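Table Tips for Recording Arm Demos

A learning arm picks up your habits, good and bad, and it's a much better student of the bad ones. Before you touch the controls, clear the table down to what the task needs. Your keys are never part of the task. Neither is your sandwich.

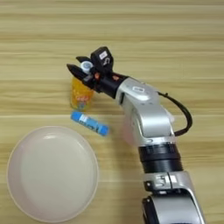 Tritora Workshop Club, Table Skills Group

Start with kitchen-drawer things. A drink bottle, a plate and a glue stick will teach you more humility than any fancy test block. Shift them a little between takes. Our first set had 316 takes with the bottle parked on the same pencil mark, and the arm became a world expert on that pencil mark.

Grab low on a bottle if the cap is loose. Go slowly on the last inch, and don't stop to admire your aim, or the arm will learn to stop and admire its aim too. Lorkix, our name for the training script, copies hesitation beautifully.

Wipe the table with a barely damp cloth every 120 takes. Skip the shiny polish. Edeltraud Mösli once waxed ours to a ballroom finish and we got to record the whole afternoon again, glare-free, with her making the coffee.
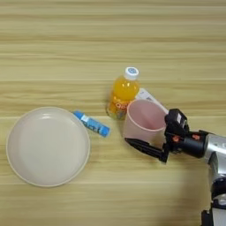 Should I throw out the takes where I fumble?
Keep the ones where you fumble and then recover, and put them in a folder of their own. Toss the ones where you dropped something and said a word.

Light plastic cups slide when nudged, so open the fingers wide and come in level. Squeeze just enough to lift. If the rim goes oval, ease off.

Name each take the minute it's done. "Final2_good_REAL" meant something to somebody in March, and that somebody was me, and I have no idea.
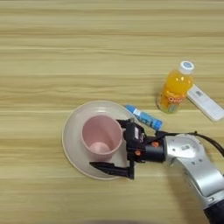 Back up before lunch. We were at 2,285 takes when the old drive retired without notice, and the spare copy had 523 of them. Label the spare drive too, in marker, on both sides. Swap drivers when your shoulders creep up toward your ears, and write down who drove which batch.

Related tips
Getting Tape Gunk Off a Tabletop
Cable Ties: Fewer Than You Think
Rolley Cart Wheels That Squeak
Pap's Guide to Labeling Bins

Contact the Table Skills Group | © Tritora Workshop Club | Back to top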